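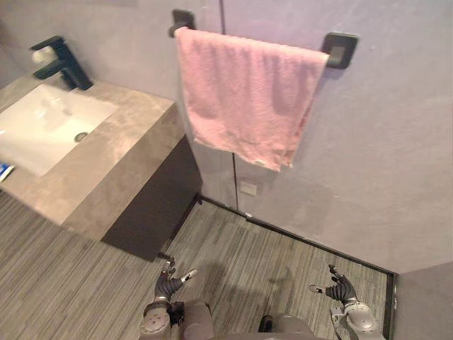 *Photo: Zodwa Zulu, Lindidwood project. Head camera view, bathroom towel rail.*

**Lindidwood** is a two-armed household robot built by Zinhle Mokgethi and Zodwa Zulu. Most of the mechanical work was done at Trenoteck, a shared workshop in Fitzgerald, and the robot was later moved to Mokgethi's home for wiring, tuning and testing. It was made to handle cloth, and in particular to take towels off rails, fold them and hang them up again. It is a one-off machine and has never been sold as a kit, though parts of its design have been copied by other members of the workshop.

## Background

Mokgethi began the project after building a single bench arm that could pick up wooden blocks but failed with anything soft. Zulu, who had been repairing sewing machines at Trenoteck, joined her in February of the following year and took over the hands and cabling. The name comes from the label on the timber crate in which the first motors were stored.

The original plan was for a fixed machine that would fold laundry on a table. This was dropped when the builders decided that fetching the cloth was the more useful half of the job. The bench arm was stripped for parts, and the second design had a torso, a head with a camera and a pair of matching arms.

## Construction

### Arms and torso

The forearms and wrists have a silver-grey finish, with rounded housings over the joints. Each arm was assembled and run on the bench for 200 hours before being bolted to the torso. The torso holds the power supply and the main controller, a Trernent board that had been bought for an unfinished camera slider. An early version of the shoulder used printed brackets. These cracked under load and were replaced with machined ones, cut on the workshop's own mill.

### Hands

The fingers are jointed and can be opened and curled to suit the object. Metal brackets carry the finger joints, each turning on a small pin, and the tips are rounded so that they do not snag on loops of terry cloth. Zulu made three sets of fingers before settling on the present shape. The first set was too wide to slip between a towel and the wall behind it. The second was narrow enough but bent at the pins. 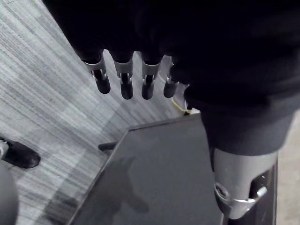
Cabling gave more trouble than the joints did. Wires leading to the hand have to be slack enough to follow the wrist through its full turn, yet a loose loop can catch on a table edge or a tap. The builders tried spiral wrap, which made the wrist stiff, and then a fabric sleeve, which can be slid back for repairs. The sleeve also keeps lint out of the wrist, a fault that had stopped the bench arm several times.

### Control

The robot is controlled by a program written by Mokgethi, which compares the view from the head camera with a stored set of 3000 towel pictures. Smaller cameras at the wrists are used for the last part of the reach, when the head camera's view may be blocked by the hand. Speed is limited to 8 centimetres a second near a wall or basin. A stop button is wired directly to the motor supply and does not depend on the program.

## Testing

Early tests used a rail screwed to a board at Trenoteck. Later ones were held in the bathroom at Mokgethi's home, where the rail is on the wall beside the vanity and the robot has to work past the edge of the stone top. Wrinkled or unevenly hung towels were included on purpose, as the program had learned to expect a straight hem and would reach too high when the lower edge sloped.

The builders kept a log of 605 attempts. Entries give the type of towel, the starting position of the hands and the point at which a failed attempt was stopped. The commonest fault listed is closing the fingers on one layer of a folded towel and leaving the other on the rail.

## Later changes

A thinner thumb was drawn up after the bathroom tests but has not been fitted. Mokgethi has since rewritten the part of the program that finds the hem, and Zulu keeps the spare finger sets at Trenoteck, where they are lent out to members building grippers of their own.

## See also

- Bench arm
- Robot hand
- Shared workshop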